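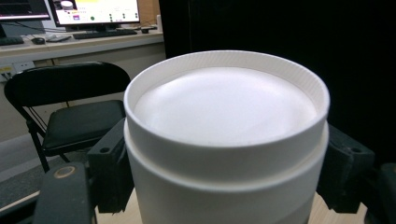

White container with ribbed screw lid, held from both sides by the two-finger hand-held gripper.

Parer Hand-Held Gripper, Two-Finger
Planning and ordering information

The Parer is a gripper for the hand of a person. The operator holds it, does the task with it, and the wrist camera records how the fingers approach and hold the object. Most customers buy it before they buy a robot arm, to learn which of their objects are suitable for two fingers and which need another tool.

What is in the set
Gripper with two black fingers
Wrist camera with mount
One pair of spare fingers
Cable, 3 meters
Screws and key for changing fingers

Price
The set costs 1,096 dollars without tax and shipping. For larger orders please ask for a quote. We do not rent single units, but Doucette, our dealer for schools and small labs, offers a rental by the month.

How many to order
For one work table, one set is enough. If two people will work at the same time, please order two sets. It is not practical to share one set between tables, as the camera must be checked again after each move. A spare camera can wait until the second order.

What to plan besides the gripper
Many first budgets include the gripper and forget the table. Please also plan for these items:

A stable table that does not shake when the operator leans on it.
A plain dark curtain or panel, if your room has windows or people walking behind the work area.
A computer with enough free storage. In our own use one operator fills around 800 gigabytes in a month of daily work.
Your own objects, in several sizes. Jars and bottles with screw lids are a good start, because they show quickly if the finger opening is wide enough.

Round and smooth containers
Smooth plastic can turn between the fingers when the lid is tight. For such objects we recommend the soft finger pads, sold separately in packs. The pads are a wear part - please put them in the yearly budget and not in the purchase budget. If your container is very wide, send us its outside diameter before you order, and we will tell you if it fits.

Later use with a robot arm
The same fingers fit the Cidau motor gripper. You can keep your fingers and pads when you change to automatic work, but the hand-held housing can not be mounted on an arm.

Delivery and warranty
Sets are shipped from our store in Etolton. The warranty is 24 months for the housing and the camera. Fingers and pads are not covered. Orders that must be paid from this year's budget should reach us before the end of November.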